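Trostholm菓子工房 製品規格打合せ 議事録

日付：2020年10月5日
場所：Collberg棟 会議室
出席：Etenesh Lemma(製造)、Ebise Chala(品質・記録)、包装担当、購買担当
欠席：なし
配布資料：試作記録 第11回分、原料規格書(改訂案)、包材見積

1. 前回議事録の確認
修正なしで承認。5月から持ち越しのアーモンドペースト粒度の件は、議題3で扱う。

2. 焼かないバー(オーツ・ひよこ豆粉)の配合
Lemmaより試作第11回の結果報告。デーツを使わず、干しあんずと米飴で結着させる配合である。米飴を前回より減らしたところ、切断面の崩れが角の部分に限って出た。中央部の崩れはない。水を足して補う案は、保存中の表面のべたつきが懸念されるため採らない。米飴の量は据え置き、干しあんずの刻みを細かくして再試作する。
ひよこ豆粉は焙煎済みのものに限定する。未焙煎品は生食に適さず、加熱工程のない本製品には使用できない。原料規格書の該当欄に「焙煎済」の文字がなく、購買側で取り違えが起こりうるとの指摘がChalaからあった。改訂案に追記する。
塩は現行どおり。ココナッツ油は融点の都合で夏季の形崩れが問題になるが、今回の販売期間は冬季のみのため変更しない。

3. アーモンドペーストの粒度
現行品は缶の上部と底部で油分の差が大きい。計量前に缶全体を撹拌する手順は作業書に記載があるものの、撹拌時間の指定がない。Lemmaが作業書に時間と器具を明記する。
代替品としてAyeleの微粉砕タイプを比較した。口当たりは良いが、配合全体が柔らかくなり、冷却時間を延ばす必要がある。単価差もあるので採用は保留とする。次回、冷却時間を延長した試作の結果を見て判断する。

4. 冷却・切断工程
型に詰めた後の冷蔵は60分とする。これより短いと包丁に生地が付着し、切断重量のばらつきが増える。型の縁まで均一に押し固める作業は、個人差が大きい。押し板の使用を標準とし、手のみの作業は試作時に限る。
1個あたりの規格重量は57gとする。下限を割ったものは包装に回さず、刻んでグラノーラ用の原料に転用する。転用分の記録様式はChalaが作成する。
包丁の拭き取りは型1枚ごとに行う。布は使い捨てとし、アルコールを含ませたものは切断面の風味に影響するため使用しない。

5. 包装および表示
初回の包材発注は2000枚。個包装フィルムはStesauの見積を採用する。納期は購買担当が再確認する。
アレルゲン表示はアーモンドを枠内に記載する。同じ作業台でくるみを扱う日があるため、注意喚起文を裏面に加える。文案は品質側で用意し、印刷前に製造側の確認を受ける。
賞味期限の設定は保存試験の終了後に行う。常温区と冷蔵区の両方で官能評価を実施し、評価項目は硬さ、油のにじみ、香りの三つとする。水分活性の測定は外部に依頼する。

6. 作業台と器具の管理
台面の清掃は、作業開始前、原料切替時、終了時に行う。現行の点検表には原料切替時の欄がなく、実施の有無が追えない。様式を改める。容器類は台の奥側に寄せ、手前を作業面として確保することを原則とする。

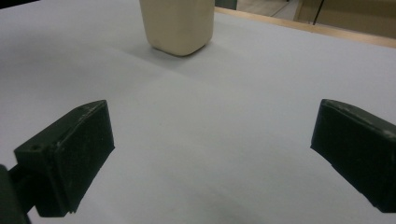 図1　台面とベージュ色の容器

ふるいの網の破損確認は、使用前と使用後の両方で行う。使用後のみの確認では、破損時に対象ロットを絞り込めない。計量スプーンは粉用と油脂用を分け、保管場所も別にする。フードプロセッサーの刃は連続運転で生地温度が上がるため、途中で停止し、側面をこそげてから再開する。停止の間隔は次回試作で決める。

7. 決定事項
・米飴の量は据え置き、干しあんずの刻みを細かくする
・ひよこ豆粉は焙煎済みに限定し、規格書に明記する
・冷蔵時間60分、規格重量57g
・個包装フィルムはStesau、初回2000枚

8. 担当
Lemma：作業書の改訂(撹拌時間、押し板)、再試作、Ayele品の冷却延長試験
Chala：転用記録様式、点検表の改訂、注意喚起文案、水分活性測定の依頼
購買担当：原料規格書の差替え、フィルム納期の確認
包装担当：シール温度の条件出し

9. その他
冷蔵庫の棚の割当てについて包装担当から要望があった。型の段積み可否を確認したうえで、次回の議題とする。

記録：Ebise Chala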